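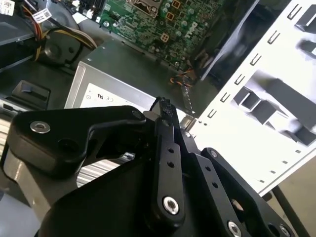 Is a used Dell office tower still worth buying as a cheap desktop?
Only if the price is low, you already own a screwdriver, and you have checked which parts inside are standard and which ones aren't. At $198 refurbished I would think hard. At $319 I would walk away.

Those are the two prices I was offered for what was, as far as I could tell, the same machine. The reseller, Yuen, sells these black Dell towers in two grades. The lower one is called Tested. The higher one is called Renewed Plus, and the "plus" turns out on close reading of the listing to be a longer return window and a keyboard. I bought Tested. I have a keyboard.

I went in doubtful. Old office desktops get recommended all over the place as the sensible person's computer, usually by people who bought theirs years ago when they were cheaper. The pitch never changes: built for business, easy to work on, lasts forever. I wanted to know how much of that holds up once the side panel is off.

First impressions

It is heavy and it is plain. The outside had some scuffing that the listing called "light cosmetic wear," and I would call it medium. It started on the first try and went to the setup screen. Under a web browser and a spreadsheet it was fine. Under a video call with the same spreadsheet open, the fan got loud enough that the other person asked about it.

That was the end of the normal part of the test. Everything else in this review comes from taking the thing apart, down to the bare processor, and seeing how much of it I would want to live with.

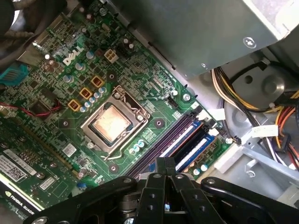 HADEMWOOD, December. The thermal paste was where my patience started to run out. "Cleaned, inspected and tested" is what the Yuen listing says, and maybe somebody did wipe the dust out. The residue on top of the processor was dried and cloudy. Fresh paste costs very little and takes a few minutes to put on. If a seller is going to charge for refurbishing, that is the job I expect to be paying for, far more than a shiny case.

I can't prove the old paste was to blame for the fan noise. I put new paste on during reassembly and the next call was quieter, but I had also blown out the cooler by then, so take that for what it's worth.

The board itself looked all right to me. I went over the capacitors with a flashlight, looking for swollen tops, and found nothing that worried me. That is the check I would do first on any desktop of this age, before spending a dollar on upgrades.

Working on it

This is where the fans of these machines have a point, and I'll give it to them grudgingly. The processor socket has a metal frame and a wire lever, the same basic idea as any desktop of its day. There are four memory slots, which is two more than plenty of the small office boxes give you. The drive brackets are blue and squeeze out of the bay with your fingers. There's a blue latch up on the drive cage too. I like being able to find the part I am supposed to pull.

The wiring I like a lot less. Cables run right through the middle of the case, and there isn't much you can do about it. Every time I wanted to get at something low on the board I was holding a bundle of wires out of the way with one hand. The small plugs are the worst of it. They are black and stiff, and they sit close to other things you would prefer not to scrape. I have average-size hands and I swore at one of them for a good 20 minutes.

Lay the tower flat on its side before you start. I tried doing the first couple of plugs with it standing up, and that was a waste of an evening.

The memory

Adding memory is the upgrade everyone suggests, and it's the one I'd suggest as well, with less excitement. I bought a used kit from Tatwood, two sticks, described as matched. They came in a padded envelope with no antistatic bag, so a point off for that. Both worked.
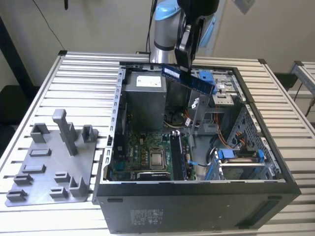
Seating them took more push than I was comfortable with. The blue clips do snap over when the stick is all the way home, but the board flexes a little under your thumbs before that happens, and on an old board that is not a nice feeling. Press one end, then the other. If a clip hasn't closed by itself, the stick isn't in, and forcing the clip won't fix it.

Did it make the computer faster? It made it less slow when I had too many tabs open. With a normal number of tabs I couldn't tell the difference, and I doubt you could either. Start with a solid-state drive if the machine you get doesn't already have one. Mine came with a spinning hard drive, and swapping that did more than everything else put together.

What I don't like

The parts lock-in is the big one. A plain tower from a parts store lets you change the power supply, the board and the front panel pretty much as you please. With an office machine you need to check each of those before you order. The four-pin power connector on the board looked familiar enough, but I wouldn't assume the rest of the wiring follows the usual pattern on every model. Look up the exact one you're buying.

The second problem is the seller's language. "Renewed" sounds like something was made new. On mine I found very little evidence of that. The Ustham repair shop near me sells similar towers with a fresh drive and fresh paste already in, and they'll open one up on the counter if you ask. They charge a bit more than Yuen's low grade and a good deal less than the high one. If I were doing this over I'd start there.

Who should get one

Somebody who wants a second computer for a garage or a homework corner, and who doesn't mind an afternoon with the panel off. It's also a decent machine to learn on. You can take the whole thing down and build it back up without worrying much about the cost of a mistake, and the drive brackets come out without a fight.

I would not hand one to a relative straight out of the box and tell them it's as good as new. I wouldn't pay extra for the higher grade under any circumstances I can think of, and I would want the return terms in writing before I paid for the lower one.

Rating: 2 stars for the refurbishing. The computer would get one more. Mine is back together with the Tatwood sticks in it, and it is running the label printer.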